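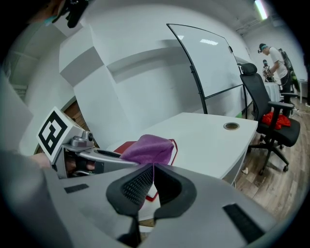 3.2 Desk surfaces and what gets left on them

Shared desks collect things. That was the starting point for the Firklow survey, and it held up in all 4 rooms we looked at. Most items were small and flat – folders, notepads, loose sheets, cloths – and most were stacked on each other even when there was open desktop right next to them. Figure 3 has a typical pair, a crumpled purple microfiber cloth lying on a red folder, with white desktop to the right of it and the cable grommet near the far end. We coded this as a "soft over flat" stack. Two items, one footprint. People tidying the desk tended to treat the stack as a single thing and move it whole, which keeps the desk looking neat but leaves the cloth where it doesn't belong.

Figure 3. Cloth on folder, shared white desk, mobile whiteboard behind. Coded soft over flat.

Coding was done per stack, not per item (see 3.1). Total of 136 stacks over the survey period. Of these, 64 had a cloth somewhere in them, usually on top. Cloths were almost never folded. Bevan Ngata did the first pass of coding and I did the second, disagreements settled by talking it over. Most of the disagreements were about whether a cloth counted as "put away" when it was sitting on a folder someone was clearly still using. We ended up saying no.

Desk position matters more then we expected. Desks near a whiteboard had more cloths, for the obvious reason that people wipe the board, turn round and drop the cloth on the nearest flat surface. In the Harawira room the whiteboards are on stands and get moved a lot, so the cloths travel too. Rooms with a fixed board and a hook beside it did better. Not a huge difference but it was there in every week of August, which was our busiest month.

Cable grommets were a side finding. Users seem to avoid setting paper on top of the hole, even when no cable is comming through it, and stacks drift toward the other end of the desktop. We did not plan for this and have no proper measure of it. Worth a follow up. The Rerker desks have the grommet in the middle and there the stacks split left and right.

Folders. Color was recorded but we make no claim from it. Red ones were claimed by their owners faster than gray ones in the Stokex room, small sample, could be one careful person. Crumpled cloths also hide whatever label is on the folder underneath, so some owners may simply not have spotted their own.

Limits: one coder per first pass, no night visits, and the tidy-up prompts (410 sent) went out by email only, so anyone not on the list was missed. Prompt wording is in Appendix B. Results by room follow in 3.3.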